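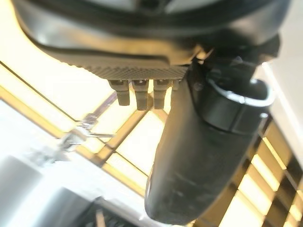 Smooth dark plastic with a seam line and a strip of fine diamond texture.

How I clean grimy plastic (seams, grips, textured bits and all)

Updated 4/27/22

I buy a lot of secondhand stuff. Radios, desk lamps, kitchen scales, one very ugly label maker I refuse to part with. Almost all of it is plastic, and almost all of it comes home with somebody else's kitchen or garage on it. I wrote my first cleaning post back in September and it somehow collected 1,033 comments, a good half of them asking about the grooves and bumpy parts, so I've redone the whole thing with those parts up front.

What I use

A bowl of lukewarm water
Plain dish soap, the clear kind if you have it
Two microfiber cloths
A soft toothbrush
Wooden toothpicks
Cotton swabs
White vinegar (only for one step, see below)
A small screwdriver if the thing comes apart
An old towel to work on

You really don't need a special plastic cleaner. I had a bottle of one for years and it did about as well as the soap did, only it smelled like fake oranges.

Before any water

Unplug it, take the batteries out, and let it sit if it has been running. Then check the battery compartment. If there's white or green crust in there, put gloves on and deal with that first with a swab barely damp with vinegar, then a swab of plain water, then a dry one. (Vinegar is for ordinary alkaline batteries. If a lithium battery has leaked or swollen, stop and take it to a place that handles them.)

Next, get the dry dust off. I skipped this step for years! You end up making mud and pushing it straight into the seams. A dry toothbrush held at a low angle gets most of it, and I finish with a puff from a rubber bulb blower. Knobs that pull off easily should come off now. If one won't budge, leave it alone. I snapped the shaft on a nice little Rornavell radio by being stubborn, and I still think about it.

Smooth surfaces

Put 3 drops of soap in the bowl and swish it around. Dip a cloth, wring it out hard, and wipe in straight lines from one end to the other. Circles leave swirls on dark, slightly shiny plastic and you'll see them every time the sun comes in. Rinse the cloth often. Wipe again with plain water, then dry right away with the second cloth.

Test a hidden spot first if you see any paint or printed lettering. Lettering comes off faster than you'd believe. My friend Xiaoyan Fu once wiped every number off a Fastham kitchen timer in one go, and now she has a timer for surprises.

Seams

Fold the corner of a damp cloth over a toothpick and run it along the seam, slowly, always in the same direction. Turn to a clean bit of cloth every few inches. When the toothpick goes soft, toss it and grab another. No needles and no knife tips, please. They jump out of the groove and leave a scratch right next to it where you can't hide it.

For gunk that has gone hard, lay a damp cloth along the seam for 7 minutes and try again. Keep it away from switches and speaker openings.

Textured grips and patterns

Crosshatch, diamonds, little dots, ribs... these are where hand grease lives. Dip just the tips of the toothbrush in the soapy water, shake it over the sink, and brush with the lines of the pattern. On a diamond pattern that means one pass on each diagonal. Blot with the dry cloth by pressing straight down, so the loosened dirt comes up with the water. Then brush again with plain water and blot again. I usually do the whole round twice.

Hold it at a slant under a lamp when you're done. Straight-on light makes everything look clean, and low light coming across the surface shows you every little pit you missed.

Sticky rubbery coating

Different problem, sorry. If the plastic feels tacky even after washing, there was probably a soft coating on it and it's breaking down. Soap won't fix that. Rubbing alcohol on a cloth will take the coating off, but it also takes off lettering and can cloud clear plastic, so test it somewhere you don't care about and open a window. I'd plan on an afternoon.

Drying

Leave everything open on the towel for 12 hours. I do it overnight, knobs in a saucer so they don't roll under the stove. No hair dryer on hot!

A few things people asked

Magic sponges: I use them on white plastic with a dull finish and nowhere else. They're very fine sandpaper, more or less.

Dishwasher: no, Uriel, still no.

Yellowed plastic: cleaning won't bring the color back. I'm trying a few things on an old Etside fan and will put them in a separate post once I have something worth showing.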